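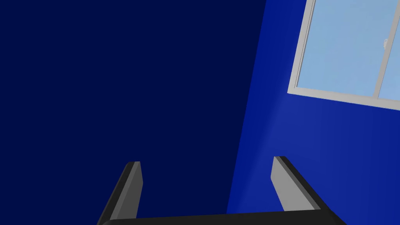

**Slide 1. Opening (2 min)**

Hi everyone, I'm Kelechi. Evangelia Economou did half the spreadsheet behind this talk, so please corner her at the break too!

Start with the question I get most: "Which arm should we buy?" Say I love that question and want to put it off until slide 4.

**Slide 2. Simulate before you spend**

- We ran the pick-and-place job in simulation all through December, with a plain two-finger parallel gripper and very simple rooms
- Changing a finger in software costs an afternoon. Changing one on the bench means a purchase order (pause, let the buyers groan)
- Flat walls and one window are plenty for checking reach. Don't pay for pretty rooms yet

**Slide 3. What the quote leaves out**

This is my favorite slide, slow down!

- Rokthorpe site: 213 hours of staff time in the first year, and we had budgeted 85
- Most of the gap was mounting, guarding and training new people
- Spare finger pads. Put them on the first order. Shipping them alone later is painful
- Ask who pays for software updates after the warranty ends, and get the answer in writing

**Slide 4. Okay, which arm?**

- Lindemann and Plurnero both sent quotes. Show the two columns, don't read them out
- Point at the service line, where they differ most
- We went with Plurnero because their technician is 40 minutes from our door. If yours is closer to Lindemann, your answer may well flip, and that's fine
- Grippers are a separate line! Keep them separate so you can swap one without reopening the whole budget

**Slide 5. Timing**

- Our request goes in on 12th January. Work back from your own date
- Leave room for one more round of simulation after the quotes arrive (we found a reach problem that way and moved the table on paper, which was a great feeling)

**Questions**

If someone asks about leasing, hand over to Evangelia. The blank budget sheet is in the Clikitz folder, tab 2. Take it, change it, send me your version.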